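Notebook, driver assistance bench, June

Lane keeping, third pass on the Brodwood test car. Same loop as before, cruise set, driver's hands resting on the wheel. 289 lane-line samples kept after the glare filter, out of 3,000 logged. Too few. The filter throws away nearly everything on the concrete stretch, where the paint and the road come out at the same brightness.

Raised the contrast gate by one step and reran on the stored log. Drop-outs at the roundabout exit are shorter but still there. Warning chime comes on late when the line is broken up by patch repairs. Steering torque limit unchanged.

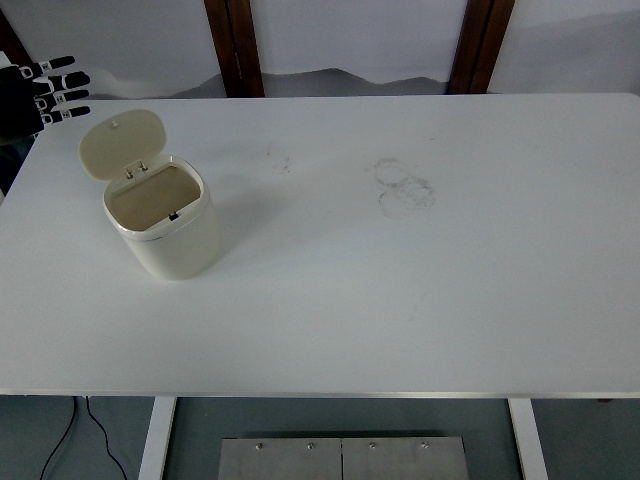

Lauri Honkanen thinks the chime delay sits in the Daltetti unit and has nothing to do with the camera, and wants the bus trace read before anyone touches the gate again. Fair. Trace pulled at 16:10, not read yet.

Emergency braking, soft target, 40 km/h. Car stopped short on every run with the new pads. On the old pads the brake request went out at the same point but pressure built more slowly. Pedal feel after the intervention is poor - Urho got a long pedal twice. Bleed the rear circuit before the next session. 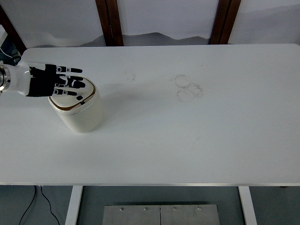

Vol. 10, p. 40

Blind spot warning: left side fine. Right side gives a false alert next to crash barriers, worse with the Skokik bracket than with the original one. Bracket angle to be measured with the bumper off. Ask Seija for the short torque wrench.

To do: read bus trace, bleed rear circuit, measure bracket, repeat concrete stretch in flat light.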